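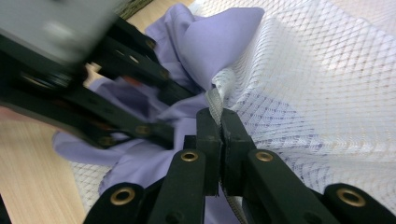

Drarnach Residents' Club - Laundry and Linen Team

Mesh bags, zippers and small washing: gallery

We are a small team and we look after the shared laundry in the Drarnach building. In January we started to use mesh bags for delicate things, and many neighbours have asked how we handle them. On this page we show our bags on the work table. Text by Gediminas Luik, put online 18 June 2023.

The first picture has the gray zipper of a white mesh bag, with its fine teeth, and some purple fabric. We always close the zipper to the very end before the bag goes in the machine. If the mesh makes a fold near the teeth, please flatten it first with your hand and then pull slowly - the netting is thin and it catches easily.

Please do not fill a bag more than half. Socks and light tops can go together, but anything with hooks should have its own bag. Jérémie Pruvost keeps the spare ones on the shelf beside the dryer, 28 in total, and you may borrow two at one time.

The second bag picture is for the weave, a pattern of little diamonds, and for the small white tab at the end of the zipper.

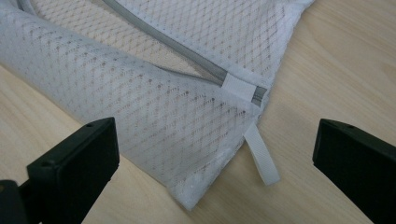 Can I put the mesh bag in the dryer?

Only on the low setting, and without clothes inside. We prefer to hang it by the loop overnight, with the zipper open, so that the corners dry as well.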